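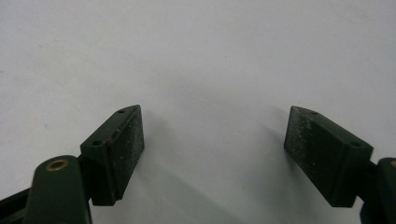 Fig. 2. Fingers open over a plain surface, seen from the tool camera. Note the pale specks on both pads.

Section 5. Checking and Cleaning the Finger Pads

Thank you for getting this far with your Wurketlow hand gripper! Pad care is easy to put off when you are eager to start recording, but a few minutes spent on it will save you plenty of dropped parts, and you will soon be able to do it while your coffee brews.

You will need the soft brush from the Drorkeck care pouch, a lint-free cloth, a little clean water, and the small hex key.

1. Switch the tool off and unplug the cable. Let go of the trigger so the fingers come to rest fully open, with nothing between them.

2. Hold the tool over a light, plain surface and look at the inward face of each finger. Dust and lint show up as white or gray flecks on the dark pad, and one side often collects more than the other.

3. Brush each pad from the tip of the finger down toward the linkage arm. Take your time near the upper edge, where debris likes to settle in the texture.

4. Dampen the cloth (damp, please, not dripping) and press it flat against the pad. Lift it away and repeat with a clean patch until the cloth comes up clear.

5. Check the two screws on the top of each finger block. If one feels loose, snug it down with the hex key and stop as soon as you meet resistance — the blocks are plastic and the threads will strip.

6. Leave the pads to air dry, then squeeze the trigger slowly a few times and watch that both fingers travel evenly.

CAUTION: Do not use alcohol, solvent, or a wire brush on the pads. Keep oil and grease away from the brass bushings in the linkage arms, which are meant to run dry.

NOTE: Clean the pads every 500 grips, or sooner if you handle paper, flour, or cardboard. A pad that still slips after cleaning should be replaced; see Section 6.

Revised 12/05/2024 by Funmilayo Nwachukwu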